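The rule about the onion

Our features writer on house rules, and who they are for

The rulebook at Narncombe runs to 70 pages, and the best of them were written by someone who was cross. You can tell. Page one is all calm purpose and shared responsibility. By the middle the sentences have shortened, the verbs have moved to the front, and a line in bold reads simply: Do not reach across.

I had gone there to write about robots and came home having read mostly about manners. Anyone who runs arms near people must deal with the proper standards, the thick ones, which cover force and speed and what the stop button has to do. I have no quarrel with those. They were argued over for years and they read like it. What I wanted was the layer underneath, the house rules, the ones that get taped to a cupboard door and amended in biro.

At Narncombe this layer is called the Grindel sheet, after the room it was first pinned up in. It has eight rules. Rule one says that whoever starts a session is the one who ends it. Rule two says where your feet go. Rule three is about cables and has been crossed out, rewritten and crossed out again, so that for most of July the lab had no official view on cables at all.

Rule four is my favourite. Known as the onion rule, it says that pretend food is to be treated as real food. You don't throw it, you don't sit on it, and if it lands on the floor you stop, pick it up and write it down. A plastic onion under a heel will put a grown adult on their back just as well as a roller skate would, and the form afterwards has no box for onion. 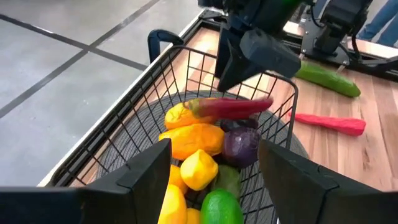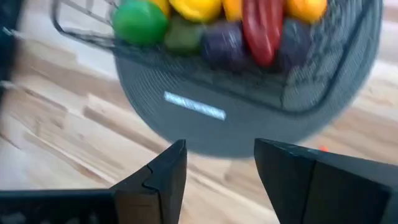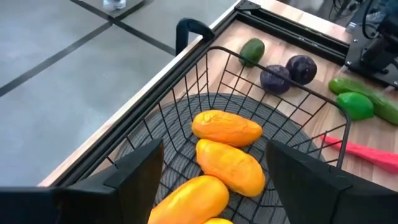 Fruit, veg and baskets on the worktop, with the grippers close at hand.

Väisänen thinks the sheet is charming and far too long. Two rules would do, by this account: know where the stop button is, and keep your hands out while anything is powered. Everything else is housekeeping dressed up as safety, and people who have been asked to remember eight things will remember the wrong two. A lab that writes down how to treat an onion, the argument goes on, has taught its staff that the onion and the stop button matter equally.

It is a fair point and I have been chewing on it since. The reply from the Narncombe side was that the onion rule gets kept, every day, by everyone, and that the habit of stopping for small things makes it easier to stop for large ones. They had no figures for this. They did have a very tidy floor.

Jornov, where I went next, has tried the other approach. Its rules live on a screen by the door, and you must tap to accept them before the lights in the robot room will come on. I accepted them in the time it takes to read the word "accept". So did the three people behind me, one of whom was carrying soup. Rule six, I found when I went back and looked, concerns soup.

If there is good practice to be had from all this, I suspect it lies in who holds the pen. The Jornov list was drawn up by a department two floors above and has not changed since it was put in. The Grindel sheet has handwriting on it from people who had, that same morning, been annoyed by something. When I left Narncombe, somebody was adding a line to rule three.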